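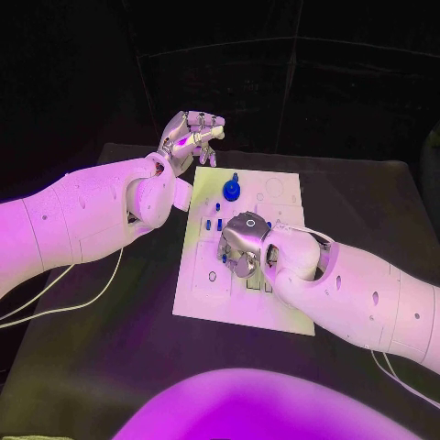
Plaveston restaurant to reopen with a new menu and a longer week

Beno, the family restaurant on the lower side of the market square in Plaveston, will reopen on Friday at 5 p.m. following a closure of several weeks for kitchen works. The restaurant has confirmed that it will serve lunch as well as dinner from the first weekend onwards, and that the Sunday set menu will return in August.

The dining room now seats 44 guests. A separate room at the rear, reached from the side passage, may be reserved for private parties and business lunches. The former bar counter has been removed and a wider entrance has been fitted, giving step-free access from the square.

Genivaldo Holanda, who founded the restaurant, remains as proprietor. The kitchen will be led by Valquíria Peixoto, previously of the Xavier hotel in Grusville, where she was responsible for the evening menu. Her first menu at Beno keeps to the cooking of the Brazilian coast, with fish stews, grilled prawns and slow-cooked beans, and adds a short list of dishes for guests who do not eat meat or fish.

"Our regular guests will find the dishes they ask for," Ms Peixoto said. "The moqueca stays as it was. I have changed the rice, and I have changed the bread, which we now bake in our own kitchen every morning."
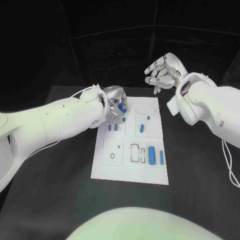
A silver robotic hand holding a blue cylindrical piece at a black tabletop.

The set lunch will consist of 3 courses and will be available from noon until half past two. It may be ordered with or without wine. The evening menu is à la carte, and last orders for food will be taken at half past nine. Children's portions are offered at both services on request.

Fish will be delivered each morning that the restaurant is open, and the dishes listed on the board may therefore differ from those on the printed menu. Guests with allergies are asked to inform the restaurant when making a reservation – the kitchen can adapt most dishes if given notice, although the prawn stock used in several of the stews cannot be left out on the day.

The wine list has been shortened. It now concentrates on Portuguese whites and a small number of Brazilian sparkling wines, most of them available by the glass. A selection of fruit juices will be pressed to order.
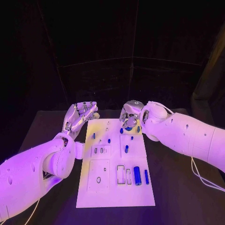

Mr Holanda thanked neighbouring businesses for their patience during the works, and in particular the bakery next door, whose deliveries had to be moved to the rear yard. He added that all members of the dining room staff had returned to their posts and that two further positions in the kitchen would be advertised shortly.

Gift vouchers issued before the closure remain valid. Reservations for the opening weekend may be made by telephone or in person at the restaurant from ten o'clock in the morning. Tables for parties of more than eight must be confirmed in advance, and a deposit will be requested at the time of booking. The restaurant will be closed on Mondays.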